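Urcombe Table Readers
Home
Groups
Join a Study
Jobs
Contact

Call for participants: handwritten letters study

Posted 12/22/18

Urcombe is looking for adults who are willing to write letters by hand to a stranger and then answer some questions about it. The study is called Plusesus. It is run from our office on Mthembu Street and paid for by the Burer Fund, which supports small projects on reading and writing in everyday life.

We want to know how people write when they have no keyboard and no delete key. We are interested in how long a letter takes, how often people start over, and whether the second letter comes easier than the first. Spelling and neat handwriting do not matter and will not be scored.

What you will do

You will be paired with another participant by mail. Over 15 weeks you will write to each other in turn. Each letter should be at least one page. You choose the subject. Please use a first name or a pen name only, and leave out your home address. All mail goes through our office, where it is copied and sent on.

You will also come in for 2 visits, one at the start and one at the end. At each visit you will write a short letter at a table in the study room and then talk with a member of staff for half an hour. Pens, paper, envelopes and stamps are provided. If you have a favorite pen, bring it.

Who can take part

You can take part if you are 18 or older, can read and write in English, and can get to Mthembu Street for both visits. Left-handed writers are especially welcome, as we had very few last time. People who already keep up a regular correspondence by mail can apply, but should say so on the form.

You cannot take part if someone in your household is already in the study.

Payment

Participants who finish the study receive $700. Of this, $200 is paid after the first visit and the rest after the last one. If you drop out partway, you keep what you have been paid. Bus fare is refunded at the front desk with a receipt.

Your letters

Your original letters go to your partner. Copies are kept for the study in a locked cabinet, with names removed. The collection now holds 1000 pages from earlier rounds. Short passages may be quoted in our report. You can ask us to take your pages out at any time before the report is printed.

How to apply

Pick up a form at the front desk or write to us and ask for one. Tell us which hours suit you and whether you need large print, a different chair or step-free access. Forms must reach us before the end of the year. First visits begin in March.

We cannot answer questions about the study by phone. Letters are fine, and so is the contact page.
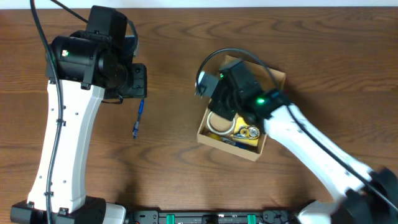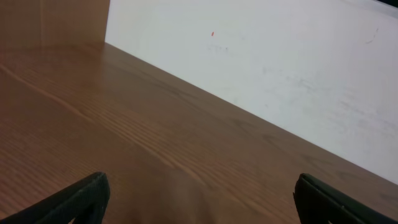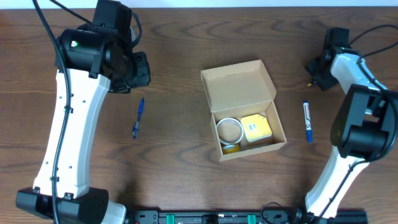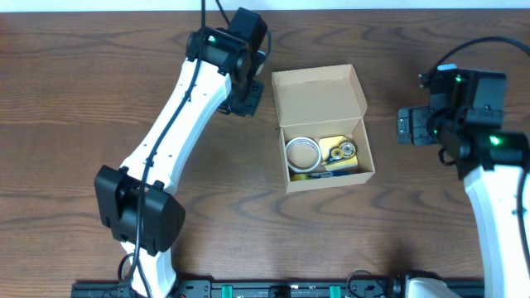 Filed under: Calls for Participants

Places are filled in the order that complete forms arrive. If the study is full we will put you on a waiting list and write to let you know. People on the list are offered a place if someone withdraws before the first visits, and otherwise go to the top of the list for the next round. Please tell us if you move or no longer want to be considered.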